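Bedroom walk-round, room 143 – my notes as I go. I do these with a pen in one hand and tidy them up afterwards, so bear with me.

**Bedside corner, first look**

- [x] Table stands level, no wobble
- [x] Rim smooth to the hand, no splinters
- [x] Phone rings through to the front desk
- [ ] Socket plates tight to the wall – see below 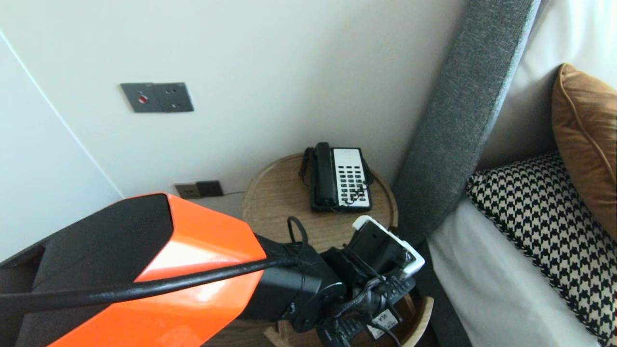
Cables are my pet subject, as anyone who has had one of my lists from Fonseca House will know! I want them short and out of the way of feet. The thin dark one going from the outlets across to the table is the one I'd like clipped to the wall, and the phone is fine where it is, near the back of the table, with its coiled cord down the left side. I gave the two socket plates a wiggle as well (one bronze, one dark brown – not a match, but I'm checking for safety and not for looks). The left one gave a little. Two screws, five minutes' work.

**Bedside corner, bits and pieces**

- [x] Remote works the telly from the pillow end
- [x] Battery cover clicks shut
- [ ] Remote kept fully on the table
- [x] Headboard fixed firmly, 2 brackets checked

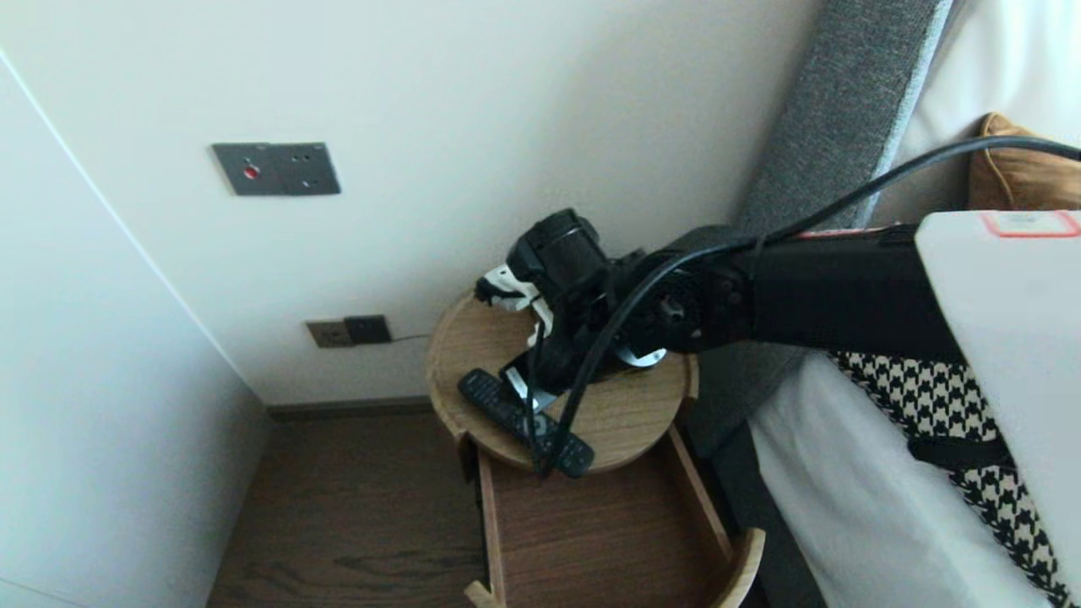 **Fonseca House, February 24, 2022**

Remote next. It was lying on the slant with its lower end sticking out past the front of the table, and that's how they end up on the floor and under somebody's heel. Please lay it flat inside the rim. I've asked for a Keveck holder before and I'm asking again – a pack of 20 would do this whole floor.

**To do**

- [ ] Tighten left socket plate
- [ ] Clip the thin cable
- [ ] Order the holders
- [ ] Look at the room again in June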